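Last updated: 23 June 2022

Workshop notebook, finish bench
Orysia Stetsiuk

Picking up from the sash for the Kirkia job. The linseed oil putty has been the holdup all month, so I gave up on the tub we had open and mixed a fresh batch from whiting and boiled oil. What a difference! It rolls out like bread dough and doesn't stick to the knife. I used 7 parts whiting to 2 parts oil by weight, kneaded it longer than I thought I needed to, then let it sit overnight in a lidded jar. By morning it had gone a little oily on top and one more knead fixed that.
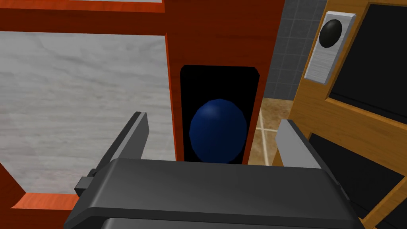
Back-bedding went quickly. I thumbed a thin line into the rabbet, pressed the pane down from the edges, and got squeeze-out all the way along on the first try (first time that has happened on a sash this size). Then points, then the face putty. I've been cutting the bevel in one long pull with the stiff knife held lower than feels natural, and the corners come out so much cleaner. Try it, Umik, I know you like the flexible one.

Priming the rabbets first matters more than I'd written here before. On the test piece with bare wood, the putty was chalky at the edge after a few days. The oiled piece stayed soft and creamy. Going back through my June notes, every bad corner I complained about was on bare wood.
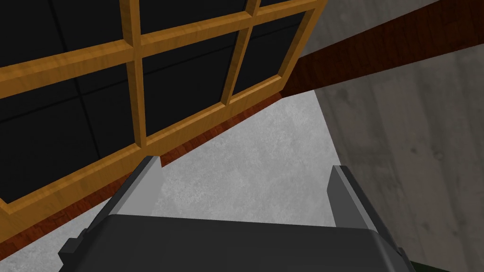 Now the fun part, color. Soylu dropped off the amber shellac and I ran a row of scrap pine strips:

Strip A, one coat, pale straw. Pretty but thin.
Strip B, two coats, warm and even. My favorite.
Strip C, two coats plus the tinted wax. Lovely glow, though it got muddy where I was heavy-handed at the end grain.
Strip D, the Stunudeck oil by itself. Slow. Still tacky after 40 hours, so I moved it to the shelf by the heater to see if it catches up.

B and C both make the grain jump right out. I keep walking back over to look at them.
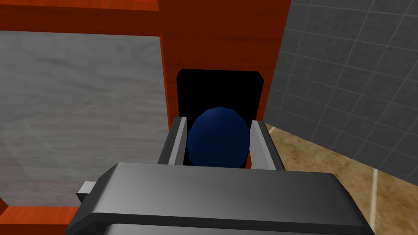 Two gray gripper fingers around a dark blue object.

Sanding between coats: 320 only, very light, and wipe with a barely damp rag. I tried skipping it on the back of strip B and could feel the nibs right away. Not worth the time saved.

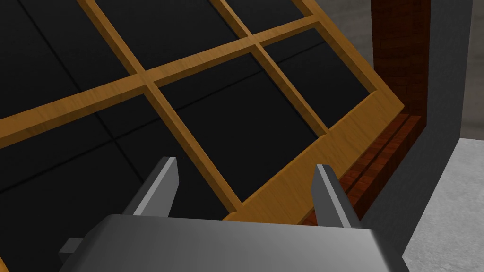 Window with honey-colored wood bars and dark panes.

Still to do: weigh the leftover putty, label the jar, order more points (the box is down to about 54). I want to try a batch with raw oil in place of boiled and see how long it stays workable. Also ask Umik where the good burnishing rag went.

Strip D, evening check: still tacky.

Questions about this notebook: ask Orysia at the finish bench | © 2022 | Back to top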